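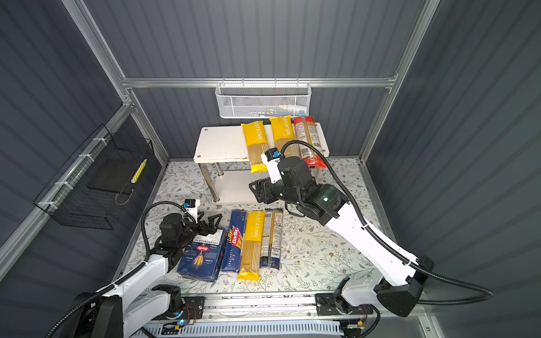 Bratance Two-Tier Countertop Shelf, White

Product group: Kitchen and pantry storage
Supplied by: Meesuk Institutional Furnishings
Page last revised: 28 September 2020

Overview

The Bratance Two-Tier Shelf is a small freestanding unit for use on counters, worktops and pantry shelves. It provides two white surfaces, one above the other, on short chrome-colored legs. The unit is intended for dry packaged foods that do not stack well on their own, in particular long pasta, rice in bags, flat packets of noodles and similar goods.

Meesuk supplies the shelf to residence halls, community kitchens, teaching kitchens and food pantries. It may also be ordered by private households through the Skatent catalog, where it is listed under the same name and at the same price.

Intended use

Packages of spaghetti and other long pasta should be laid flat on the upper shelf, side by side, with the long edge running from front to back. Placed in this way, each package can be taken by its front end without disturbing the ones beside it. Longer packages may extend a little past the front edge of the shelf. This is acceptable as long as the greater part of the package is supported.

The lower shelf is suited to flatter goods and to items that are used less often. Staff who stock shared kitchens may wish to keep opened packages on the upper level and reserve stock below, so that opened goods are seen first and used first.

Where several kinds of pasta are kept together, it is recommended that packages of the same kind be placed next to each other and that labels face up. Packages with a clear window should be laid with the window on top, so that the contents can be checked without handling.

The shelf is not intended for glass jars, canned goods in quantity, hot cookware or small appliances. It should not be used as a step or a seat.

Placement

The unit should stand on a level surface with all legs in full contact. It may be used on a bare counter or on a washable mat. On patterned or textured mats, please check that no leg rests on a seam or a raised edge. Allow enough clear space in front of the unit for packages to be set down while the shelf is being filled or sorted – a single row of packages is usually sufficient for this purpose.

The shelf has no fixings and does not need to be attached to a wall. In kitchens where counters are cleared each evening, it can be lifted by the ends of the lower shelf once the goods have been removed.

Assembly

The shelf is delivered flat. Each carton contains two shelves, one set of legs, fittings and a printed instruction sheet. Assembly is done by hand and no tools are needed. The lower shelf is fitted first. The fittings should be tightened fully only after the unit has been set upright and checked for level.

Care and cleaning

Wipe both shelves with a soft damp cloth and a mild dish detergent, then dry them. Do not use scouring pads, bleach or oven cleaner. Flour and broken pasta tend to gather where the legs meet the lower shelf, and a dry brush is suitable for removing them. The unit must not be placed in a dishwasher.

Related products

Ukuson Wire Basket, white. Rectangular, open at the top. For small loose items.

Ukuson Wire Basket, black. As above, in black.

Bratance Washable Mat. For use under the shelf. Available in plain and leaf patterns.

Related products are ordered separately and are not included in the carton.

Ordering information

Order code: BR 400
Color: white, with chrome-colored legs
Carton quantity: 8 units
Returns: within 60 days of delivery, unused and in the original carton

Institutions may order by the carton or by the single unit. Carton orders are sent from the Meesuk warehouse, which holds a standing stock of 3,000 units. Orders for new residence halls should be placed by the end of June if delivery is required before the fall term. Replacement legs and fittings are available on request – please state the order code and the number of parts needed.

Inquiries regarding damaged or incomplete deliveries should be addressed to the Meesuk customer office and should include the packing slip number.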